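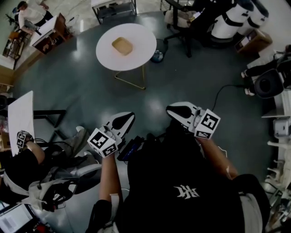 Fig. 1. Both hand grippers in use near the round table, marker cubes at the handle end.

Pletcombe shared workshop, build notes, part 4
Hand-held grippers: assembly, markers, recording, first replay

Bring: your printed parts from part 3, small screwdrivers, laptop with at least half the disk free. Bench opens at 6:30 pm, we start whether or not the glue is dry.

Recap from part 3

Arm at home = Gillerura kit arm, six joints, same one we bolted down last time. Gripper on the arm and gripper in your hand share the same finger geometry. Keep it that way. If you changed the finger length on one, change the other or the replay will be off by exactly that much and you'll spend an evening looking for a software bug.

Hand unit = body, finger pads, trigger, marker cube, cable. Two per person, left and right. Label them on the inside of the handle, pencil is fine.

1. Body and pads

Check the slide first with no pads on. Should run end to end with one finger's push. If it sticks, sand the rail and leave the carriage alone (carriage is the part that's slow to reprint).

Pads: rounded end goes forward. Press in dry, close the fingers, look for a gap. Even contact along the face or redo it. Only then glue. Thin glue, thin layer, wait.

Trigger spring: the softer of the two in the bag. The stiff one feels nice for five minutes and then your hand cramps.

2. Marker cube

Cube mounts near the handle. Four screws, snug. A cube that can wiggle is worse than no cube.

Face order matters. Sheet in the shared folder has the IDs for left and right, they are NOT the same set. Two people last round put left faces on a right unit and the tracker happily swapped hands for a whole session.

Paper faces: matte only. Gloss throws a highlight under the ceiling lights and you lose the square. Leave the white border on when you trim. The border is part of the marker as far as the detector cares.

Quick test: hold unit at arm's length, turn slowly, watch the ID readout. Should hand over from face to face with no blank in between. If it blanks at a corner, check that face's print before touching any settings.

3. Cable

Route along the handle, one tie at the base, then a loose loop before it leaves your hand. Loop is strain relief. Don't skip.

Let the cable fall to the floor on the outside, away from your feet. Before each take look where it is. Stepping on it ruins the take at best, at worst pulls the connector off the board (I have resoldered three of these now).

4. Table setup

One small table, one tray, one object to start. Leave walking space all the way round. Anything you lean over should be low enough that you don't lock your elbows.

Tape marks under the tray corners. Tray goes back to the marks between takes. Object goes anywhere you like on purpose, see section 6.

Height: measure floor to table top and write it in the session file. Arm bench at home probably has a different height, that's ok, the offset gets added at replay. But it has to be written down. Everyone forgets this.

5. Recording with Irnero

Irnero = our logging script. Start it, wait for the beep, hold both units still, then go.

Order for each take:
start log
units together, cubes facing up, count of two
open and close each trigger once, full travel
do the task
units together again
stop log

The open and close at the start gives you the travel range for that take. Without it the replay guesses and the guess is bad.

Keep takes short. One pick, one place. If you fumble, finish the motion anyway and mark it "f" in the log. Don't delete fumbles yet.

Speed: slower than you want. The arm can't keep up with a normal hand and the smoothing step rounds off fast corners. Pace (the playback tool, not the verb) will warn you when a segment is over the limit but it only warns after the fact.

6. How many takes

Workshop target for the tray task is 1,000 good takes over the month. Last round stopped at 879 and it mostly worked, weak on objects close to the tray edge. So put more takes there this time.

Do 200 before you change anything. People want to tweak the pads after ten. Resist. You need a block where nothing moved or you can't tell what helped.

Vary: where the object starts, which hand picks, angle of approach. Don't vary yet: table, tray, pads, cube.

7. Replay on the arm

Copy session folder to the arm laptop. Open in Pace. Set table height offset. Set travel range from the trigger check (should fill in by itself, if it says zero you skipped the check).

First replay always with the arm in the air, nothing under it. Hand on the stop button. Second replay with the tray, no object. Third with object.

Common faults
Arm closes early: travel range wrong, or trigger spring not returning all the way.
Arm goes left when you went right: cube faces, go back to section 2.
Shake at the end of a move: loose cube screw, nearly every time.
Jump in the middle: marker was lost there. Check if your own arm was covering the cube.
Everything high by the same amount: table heigth. Told you.

8. Power and safety bits

Arm supply off when you reach into the work area. Off at the switch, paused in software doesn't count.
No sleeves or lanyards near the fingers of the arm gripper, the closing force is set low but its not zero.
Laptop charger and arm supply on separate outlets. The shared strip trips.

Parts still short

Screws for the cube mount, the short ones. Order is in. Full log from last round is 2,082 lines if you want to see what a messy session file looks like, in the folder under "old".

For next time

Both units assembled and labeled
Cube test passed on all faces you can show the camera
One session of 200 on the tray task, fumbles marked
Table height written in the file
Bring one replay that went wrong, with its log. We'll go through them at the bench before starting part 5 (two-handed tasks, lid and box).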